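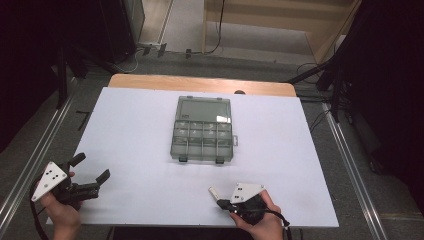

Vehicle Dynamics Group, Department of Mechanical Engineering, Ustetham University

Figure 1. Compartment box, lid closed, on a white board.

3.2 Tire pressure measurements

Hot pressures were recorded for the four cars of the Vunthorpe driving school over 43 track sessions. All cars ran the same make and size of semi-slick tire on seven-inch wheels. Cold pressures were set in the garage before the first session of each day, with the car in the shade and the wheels at air temperature. Drivers were told not to bleed the tires between sessions. Where an instructor did so on safety grounds, the remaining sessions of that car on that day were dropped.

The full log contains 1,049 laps. Out-laps and in-laps were removed first, as were laps run under a yellow flag or in traffic, where traffic was defined as a gap of less than two seconds to the car ahead for more than half the lap. Laps on a damp surface were also removed. The final set holds 429 laps. Most of the loss came from the March test days, when the track dried late and the morning sessions could not be used.

Pressure was read in two ways. Each wheel carried an internal Fedeck sensor that sent one value per second to the logger. A hand gauge was then used in the pit lane as soon as the car stopped, always in the order left front, right front, right rear, left rear. The hand readings served only as a check on the sensors. The delay between the first and last wheel matters for this check, as the tire keeps losing heat while the car is parked, and a fixed order at least makes the resulting error the same from one stop to the next.

Sensor values were averaged over the last full lap of each session. The pressure gain is the difference between this average and the cold setting, corrected for the change in air temperature since the morning. We followed the correction given by Pawłowska, with one change: track surface temperature was left out, as the pit wall probe failed on the second day and was not replaced until the end of the program.

Small parts taken off the wheels were sorted in compartment boxes of the type shown in Figure 1. Valve cores were replaced after every fifth session whether or not a leak was suspected. One rear wheel on car three lost pressure slowly even with a new core – the fault was traced to the bead seat – and its data are not used in Section 4.

Driver skill was not controlled. The school groups its customers by lap time, and we kept its grouping as a three-level factor in the model. Lauri Huttunen assigned the groups on site, and Thanakorn Chareonsuk processed the logger files without access to them. The group labels were merged with the pressure data on May 26, 2022, after the lap filter had been fixed.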